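Daledora Packing Room
Bench Conveyor Inspection Checklist with Comments
Line 2, August check
Inspected by: Melati Tjoa

Ratings: P = pass, M = monitor until next check, R = repair before use, N/A = not fitted

1. Isolation and access
1.1 Main switch off and tagged before covers are opened: P
1.2 Emergency stop reachable from the operator side: P
1.3 Emergency stop cuts belt drive on first press: P
Comment: Tested three times from each end. The reset has to be turned a full quarter before the drive will accept a start. Add this to the operator card.
1.4 Floor clear for 300 mm on the operator side: M
Comment: Cartons were stacked against the bench leg at the start of the check. Moved by the shift before item 2.

2. Table
2.1 Top level in both directions: P
2.2 Top clean, no standing liquid or product residue: P
2.3 Conveyor feet tight to table: R
Comment: One foot at the drive end turned by hand. Retighten and mark the nut with paint pen. Check the other feet in the same visit.

3. Belt surface
3.1 Belt free of cuts and holes: P
3.2 Belt edges not frayed: P
3.3 Surface wear within limit: M
Comment: Dark green matte belt has faint scuffs, light streaks and a few pale scratches spread along its length. None can be felt with a fingernail. The lighter band across the middle of the belt is glare from the overhead light and should not be recorded as wear. The same band was written up as glazing at the previous check and a replacement belt was quoted for by Liew. Quote to be closed.
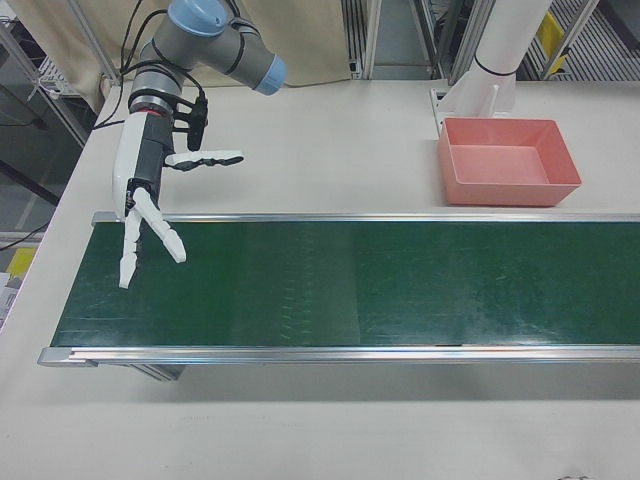 4. Side rails and end caps
4.1 Far rail straight and secure: P
4.2 Near rail straight and secure: P
4.3 End cap on near rail, left end, seated with no sharp corner: P
Comment: Aluminum, squared pattern. Wiped with a cotton cloth, no snagging.
4.4 Gap between belt and rail even along full length: M
Comment: Gap closes slightly toward the drive end. No rubbing heard at either speed. Measure again after the foot in 2.3 is tightened, before any tracking adjustment is made.

5. Support brackets
5.1 Brackets below near rail free of cracks: P
5.2 Bracket bolts at marked torque: P
5.3 Underside clear of dropped labels and tape: R
Comment: Label backing wound around the return roller. Removed during the check, roller turns freely. Underside to be looked at once per shift until the label dispenser has been serviced.

6. Drive and running test
6.1 Drive cover fitted, all screws present: P
6.2 Belt runs centered for 12 minutes unloaded: P
6.3 Motor housing temperature normal after run: P
6.4 Drip tray: N/A

Actions
2.3 Tighten feet. Canitton, before next start.
4.4 Repeat gap measurement. M. Tjoa, same day as 2.3.
5.3 Shift check of underside. Line lead, sign on sheet 9.

Line 2 is not to be started until 2.3 is signed off.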